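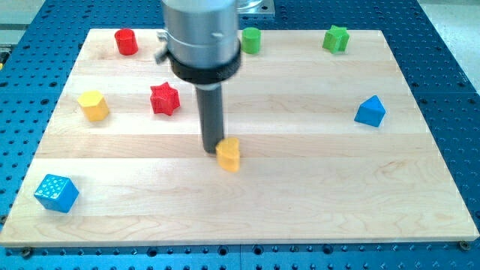 Mendascombe Workshop – Chore Cell Inspection, Tidying-Up Task
Inspected by: Hywel Morgan
Date: 2018-03-12
Passed to: Lewis, Gerken

1. Table and board
Board fixings checked with a driver, none turned. OK
Board surface free of splinters. OK. Better kept than my kitchen worktop.
Swarf in table holes. Some, left-hand side. Vacuum before next run.

2. Arm
Emergency stop, front. OK
Emergency stop, rear. Works, but lives behind the coat rack. Move the coat rack. I wrote this in January as well.
Collar tight. OK
Tool rod straight and tip undamaged. OK
Speed limit set for people nearby. OK. At this speed you could make tea, drink it and put the blocks away yourself.
Service hours: 187. Next service due at 4000, by which time it may have finished tidying.

3. Blocks
Sharp edges. None on the cylinders. Star points want a rub with fine paper.
Blue cube, raised dots on top. Clean. Dust collects between them, so use a brush.
Heart. OK. Gerken asks what chore involves a heart. Plarken's task sheet says "mixed household items". I have never owned one of these, but I don't tidy much either.

4. Task sheet
Push each block to its marked place without knocking over another. Not tested today, arm checks only.
Time allowed per block: up to 2 minutes. My niece would want paying for that.
Sheet says "ready for domestic use". Strike out. Put "ready for supervised use on a board".

5. People
Sleeves and lanyards tucked in. Lewis, again.
Floor markings visible. Worn by the door, repaint.

Result: pass, with 2 actions outstanding (coat rack, floor paint). Swarf and star points can be done on the day.

Washing-up trial: not approved. Ask me again when it can find the sink.

H. Morgan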